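## 4.2 Garment handling with the Zurnier kit

The Zurnier kit is sold as a complete answer to household textiles: two arms, a sensor module for each wrist, and a license for Rernier, the software that turns recorded sessions into a folding policy. The brochure shows a towel. We have nothing against towels, but a towel is flat, rectangular and eager to please, and it told us little about how the kit would behave in a home. We therefore built our evaluation on sportswear, which has elastic, legs and a tendency to stick to itself.

We collected 2416 episodes in July, of which 227 were held back for testing. Each one starts with a garment dropped by hand onto a padded seat. The seat was our choice. The vendor recommends a rigid table with a matte mat, sold separately, and we felt that anyone who owns a rigid table with a matte mat has probably folded the laundry already. Figure 3 shows a first grasp on a pair of shorts, with the right gripper closed on one end of the fabric and the left still open.

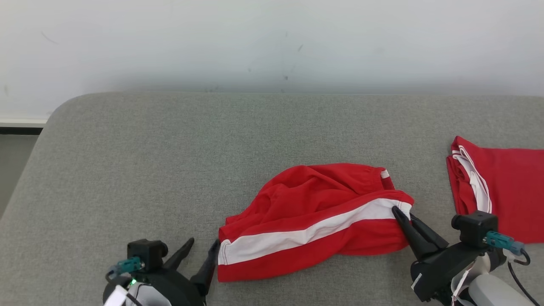
*Section text: Stijn Brouwer, lead author, hardware evaluation*

**Figure 3.** First grasp on crumpled shorts, padded seat condition. Both grippers carry the standard sensor module.

The grasp itself is the part of the product that works best. On the test set the kit secured fabric on the first try in 80 percent of episodes, and most of the remaining attempts ended with the fingers closing on upholstery. Rernier logs these as successful grasps of a heavy item. We reported this to the vendor and received a friendly reply about the table.

Trouble begins with the second arm. Before the garment can be spread, the policy has to pick a matching point for the other gripper, and on a bunched pair of shorts it often settles for whatever edge has the strongest contrast. A wide side stripe is very attractive in this respect. In 109 test episodes the second grasp landed on trim in the middle of the garment, and the fold that followed was tidy, symmetrical and wrong.

We ran the same protocol on the Kuipers arms with the Bekow controller, which cost less and look it. They were slower to reach the fabric – painfully so on dark items – but chose a hem or waistband more often for the second grasp. Swapping the Bekow grasp selector into the Zurnier kit took one afternoon and voided the warranty. Results for the combined system are given in Section 4.3.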